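Sales page split test: when do I call it?

Asked 26th September in Selling Online

I sell a bookkeeping template pack through Plullex. In February I rewrote the headline on the sales page and left it at that, but now I'm running a proper split test against the old one. So far 2232 visitors, split evenly, and the new headline is ahead by 23 sales. My newsletter goes out to over 2000 people next week and I'd like to send them to the better page. Is it safe to stop?
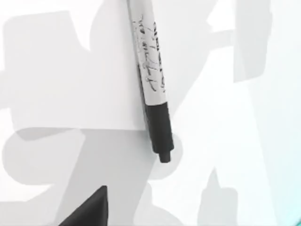

Does newsletter traffic count towards the test?

Keep it separate. People on your list already know you and will buy at a different rate from strangers coming in off a search, so mixing them in muddies both results. Plullex lets you tag the link in the email and filter it out of the report afterwards.

As for stopping, it depends on how many sales there were in total. A lead of 23 is a lot if the old page made 30 and not much if it made 400. Put both totals into a significance calculator. Pick an end date as well and stick to it. If you check every morning and stop on a good day you'll favour whichever page got lucky. I'd run it for two full weeks at least so you get the weekends in.

2 people found this helpful

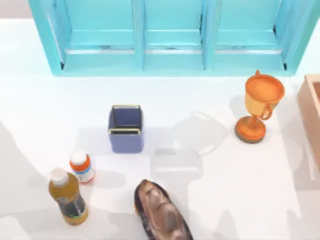
Grundora: I'd just send the list to the new page. I used Yook for mine, changed the button colour and the headline together, and sales went up. Never found out which one did it.

Brornura: Changing two things at once is fine if you only care about the total. Check your refunds before you pick a winner, though. My punchier headline sold more packs and then a good share of them came back within the month. Also make sure the old page still loads properly on a mobile.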